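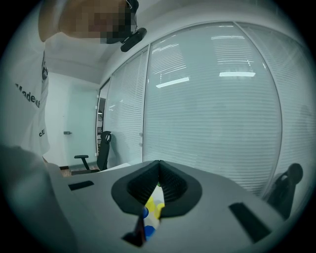
Proceedings > Workshop Papers > Robot Data Collection > Section 5

5. A failure we were slow to notice

5.1 What happened

We would like to spend a little time on the fault that cost us most of February, partly as a warning and partly because it taught us more about our own setup than anything that went smoothly. Readers who only want the final success rates can skip ahead to Section 6 and will miss nothing they need there.

The task in the Shawky set is a plain one. An operator holds the gripper by hand, closes the finger pads on a small colored block, and moves it to a target spot on the table. The fisheye camera on the gripper records the whole thing, and the opening between the pads is logged alongside the video. We train on both – the policy needs to see the block, and it needs to know how wide the fingers were when the operator decided the grasp was good.

Our first policy trained on the full set closed too early. It would come down nicely over a block, line itself up, and then shut the pads while they were still up to 11 mm above the table, so that they pinched the top edge of the block or caught nothing at all. In 50 trials on the Brutmont arm it dropped or missed the block in more than half. We blamed the network, as one does, and lost the better part of two weeks changing things that had nothing wrong with them.

5.2 Finding the cause

It was Demetrio Valcárcel who finally sat down with the raw recordings and played them at quarter speed with the width signal drawn underneath. In the good sessions the signal flattened out just as the pads met the block. In the bad ones it flattened out well before that, while daylight was still plainly visible between pad and block. The fingers were still moving in the video, and the log said they had stopped.

The trouble was mechanical to begin with. The soft mount that holds the pads had loosened on one of our three grippers, so that the pads could lean a little without the linkage behind them moving in step. Our logging software, Clumetti, then made matters worse by treating any small change in width as noise and smoothing it away. Either fault alone would have left us with slightly untidy data. Together they gave us clean, confident, wrong data, and our automatic checks passed every bit of it (Figure 7).

Figure 7. Logged width and width measured from video for one good and one bad recording. The two curves part company shortly before contact in the bad case.

5.3 Repair and remaining worries

We retightened the mount, turned the smoothing off, and threw out all the recordings made with that gripper after its last known good calibration. Operators now begin each session by closing the pads fully and then on a gauge block of known size, and the session is refused if the two readings disagree with the video by more than 2 mm. It adds a minute or so, and the operators at the Drultley lab have been very patient with us about it.

We can't say how the mount came loose. A knock against a table edge would do it, and so would ordinary wear, and we kept no service record that would let us tell one from the other. We keep one now. We also have not tested whether a gripper can drift out of line partway through a session and pass the opening check all the same, and we would be glad to hear from any group that has.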